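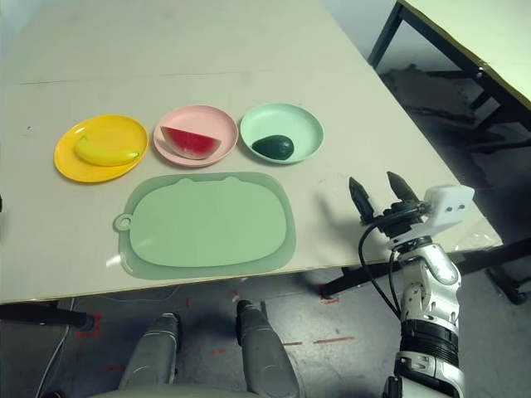

Three toy fruits, three plates: a banana, a slice of watermelon and an avocado.

Why does fruit become ripe?

Have you ever bitten into a banana that was still green? It is hard, it tastes a little like chalk, and it makes your mouth feel dry. If you leave the same banana in the kitchen for a few days, it becomes yellow, soft and sweet. You did not put any sugar on it. So where did the sweetness come from?

To answer this we must first think about what a fruit is for.

A fruit is a travel bag for seeds

A plant cannot walk. If all its seeds fell on the ground just under it, the young plants would have to fight with each other for light and water, and also with their own mother plant. It is better for the seeds to travel.

Some seeds fly with the wind, like the seeds of the dandelion. Some have small hooks and hang on the fur of a passing dog, or on your socks. But many plants use another way. They pack their seeds inside something good to eat, and they wait for an animal. The animal eats the fruit, goes away, and after some time the seeds come out at the other end, often far from the plant. Yes, in the poo. For the seed this is a very good place, as poo is full of things that help a plant to grow.

There is one problem. Seeds need time to be ready. If an animal eats the fruit too early, the seeds inside are not finished and they will not grow. So the plant keeps the fruit hard, sour or bitter until the seeds are ready. Often it is also green, so it hides well between the leaves. When the seeds are ready, the fruit changes. This change is what we call ripening.

What happens inside

Several things change when a fruit becomes ripe.

The taste. A green banana is full of starch. Starch is also found in potatoes, bread and rice. It is made of many, many small pieces of sugar joined together in long chains. Your tongue cannot taste the sugar well when it is locked in these chains. During ripening the banana cuts the chains into short pieces, and then you can taste that it is sweet.

You can try this yourself with a piece of plain bread. Chew it slowly for a minute and do not swallow it. After some time it begins to taste a little sweet, because your saliva also cuts starch.

The softness. The walls between the tiny cells of a fruit are held together by a kind of glue, called pectin. In a ripe fruit the glue becomes weaker and the fruit becomes soft. People who make jam know pectin well - it is the same thing that makes jam thick.

The colour. Green comes from chlorophyll, which plants use to catch sunlight. In many fruits the chlorophyll breaks down during ripening, and then other colours can be seen. In a banana the yellow was already there, but the green was covering it. In a strawberry the red is made new.

The smell. Ripe fruit sends small particles into the air, and our nose catches them. This is how you can know that there is a melon in the kitchen before you see it.

The secret message

How do all the parts of the fruit know that it is time? They use a gas. It is called ethylene (say it like this: ETH-i-leen). You cannot see it. The fruit makes a little of it, and this tells the fruit to ripen. In some kinds of fruit, the ripening makes even more ethylene, so everything goes faster and faster.

The gas also goes out through the skin and reaches the neighbours. If you put a ripe apple next to a hard avocado in a paper bag, the avocado gets the message from the apple and usually becomes soft sooner. My grandmother in Drevorik knew this trick, but she had never heard the word ethylene. She put her green tomatoes in a drawer with one apple and closed it, and every evening she went to look.

Not every fruit can wait

Fruits can be put in two groups.

In the first group are fruits which can continue to ripen after someone picks them. Bananas, avocados, pears, peaches, tomatoes and mangoes are here. The avocado is quite strange, as it normally does not become soft while it hangs on the tree. It waits until it is picked.

In the second group are fruits which stop. Watermelons, grapes, cherries, strawberries, oranges and lemons are here. If you pick a strawberry when it is white, it may change its colour a little at home, but it will not become really sweet. A watermelon must be ripe already when the farmer cuts it from the plant. If it is pale and watery when you open it, you can wait as long as you want and it will stay like this.

This is also why bananas can make such a long journey. They are picked green, travel on a ship in a cool room, and are made ripe near the shop, in special rooms with a little ethylene in the air.

And why do they become brown?

Ripening does not stop at the moment that you like best. The fruit continues, and it becomes too soft. First a banana has small brown spots, and these bananas are very sweet and good for cakes. Later the whole skin is dark.

A cut fruit becomes brown for a similar reason. When the knife opens the cells, things that were kept apart come together, and oxygen from the air comes in too. A little lemon juice on top makes this slower. Try it with an apple.

An experiment for your kitchen

You need 2 green bananas, one ripe apple and two paper bags. Ask an adult before you take the fruit.

Put one banana alone in the first bag. Put the other banana in the second bag together with the apple. Close both bags and keep them in the same place, not in the fridge. Look inside every morning and draw what you see with coloured pencils. Which banana becomes yellow first? Is it the one you expected?

When you are finished, eat the bananas. The apple too.

Words to remember

Ripe: ready to eat.
Starch: many pieces of sugar joined in a long chain.
Pectin: the glue between the cells of a fruit.
Chlorophyll: the green colour in plants, used to catch sunlight.
Ethylene: a gas that tells many fruits to become ripe.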